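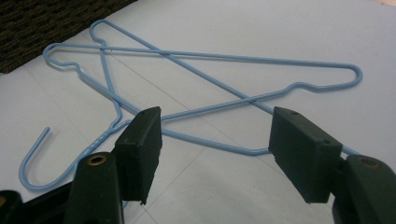 Dwayne Szabo
Home robotics tester, Cadgate

People keep asking me if a machine can do laundry yet. Folding gets all the video. I spend more time on hangers.

Two wire hangers, crossed on a tile floor. A kid pulls them apart without looking.

For a gripper it's thin glossy wire, and you have to know which wire belongs to which hanger. Grab the wrong one and both come up.

Our count on tangled pairs as of Thursday: 64 tries, 12 clean separations. Single hangers are much better – I'd call that one close.

Ezekiel Greenberg wants to try lifting by the hook first. Fine if you can see the hook.

So no, not yet. Next up is three hangers.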